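Plorero Peg Cell – Demonstration Station

Arm-and-gripper package for insertion, hanging and sorting exercises. Supplied as a bench cell, as a simulation model, or as both. Shown at the Rolter open day, 14th September.

Stock code: 506
Status: available to order
Lead time: 8 weeks

The Plorero was built for people who have to show a robot to visitors and would like the robot to do something while they watch. It picks up a peg and takes it to a rack. Put like that it sounds easy, and visitors do tend to put it like that, usually within a minute of coming through the door.

At the open day we ran the simulated cell on the big screen all morning. Lorna Calimlim drove, Eduardo Panganiban took questions, and 114 people signed the visitor sheet, one of them twice. The red peg got most of the attention. The blue bin had its supporters.

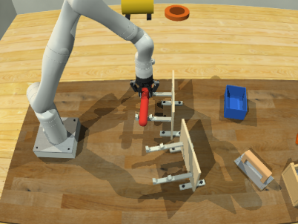
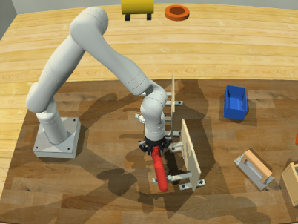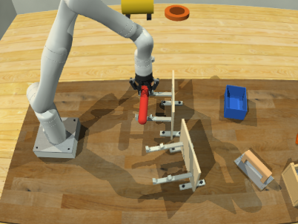
Demonstrations & Open Days

The demonstration program runs from a single start button and needs no operator once it is going, though we suggest leaving one nearby to look responsible. Speed can be set low for school groups and lower for management. A pause key holds the arm where it is, so that somebody can ask what happens if the peg is dropped. (It is dropped. Press reset.)

Manouchehr Azimi from Hägglund stayed through 97 cycles with a notebook and asked for the approach height to be adjustable by the user. It now is, under Motion > Approach. He also asked for a quieter start-up chime. We are thinking about the chime.

What comes with the simulation model

Arm and black two-finger gripper, base plate included
Red peg, round-ended
Two upright racks with gray metal holders
Blue open bin
Dark work board and light tabletop
Shadows, which can be turned off on older laptops

The bench cell ships with the arm, gripper, racks and pegs. You supply the table. Please supply a level one – Marites Fajardo in support has a folder of photos from people who believed theirs was.

Booking a visit

If you would sooner see it before paying for it, Rolter runs demonstrations by appointment until the end of March. Allow an hour. The first part is the peg, the second part is you having a go at the peg, and whatever remains is coffee. Groups of up to 8 fit comfortably around the screen. Larger groups also fit, with less comfort.

Bring your own part if you have one in mind, ideally something you can afford to see dented. Divina Belmonte handles bookings and will want to know its weight and whether it rolls.

Related: Stostix spare finger pads, Plorero rack holders (single), Plorero bench cover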